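Complaint form dropping attachments - ticket 2252
Posted Saturday, December 22, 2018 by the web desk, Musmont Press Standards Office

Status: open, workaround in place

Problem: readers filling in the online complaint form (the one for inaccurate or unfair newspaper reports) get the thank-you page, but the cutting they attached never reaches the case file. Text comes through fine. Attachment gone. No error shown to the reader, nothing in the case notes either.

First reported by the complaints team after 2 editors wrote back asking which article we were on about. Fair question, we'd sent them a complaint with no article. The code says the publication must get a copy of the item complained of with the notice, so both notices have had to be withdrawn and sent again. Time limit for reply restarts from the new notice.

Tried so far:

Sent test complaint with small PDF. Arrived.
Sent same one with a phone photo of a newspaper page. Lost.
Different browser, same photo. Lost.
Shrunk the photo and sent again. Arrived.

So it's size. Form page says nothing about a limit. Asked Clindix, who host the form, and they say their side takes anything up to 3000 KB and passes it on. Above that it strips the file and lets the text go. Would of been nice to know.
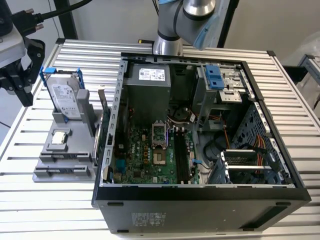
Second thing, may be separate. Complaints about Rezende titles are landing in the general queue and not the regional one. Pestent (case system) sorts on the publisher name and somebody changed the spelling in the drop-down in December, so it no longer matches. Fixed the spelling, new ones sorting ok. Old ones need moving by hand - not done yet.

Workaround for now: complaints team to check every new case for an attachment before the notice goes to the editor. If the complainant mentions a cutting and there isn't one, email them and ask for it. Do not send the notice without it. Do not mark the case as incomplete either, that starts the closure letter automaticaly and the complainant has done nothing wrong.

Still to do:
- Clindix to raise the limit, or show a proper message. Chased, no date given
- wording on the form page about file size, needs sign off from legal
- move the old Rezende cases
- check whether broadcast complaints use the same form. Think they don't, not certain

Leaving open until Clindix come back. Please add any more missing cuttings to this ticket and don't start a new one.

Contact the web desk | © 2018 Musmont Press Standards Office | Back to top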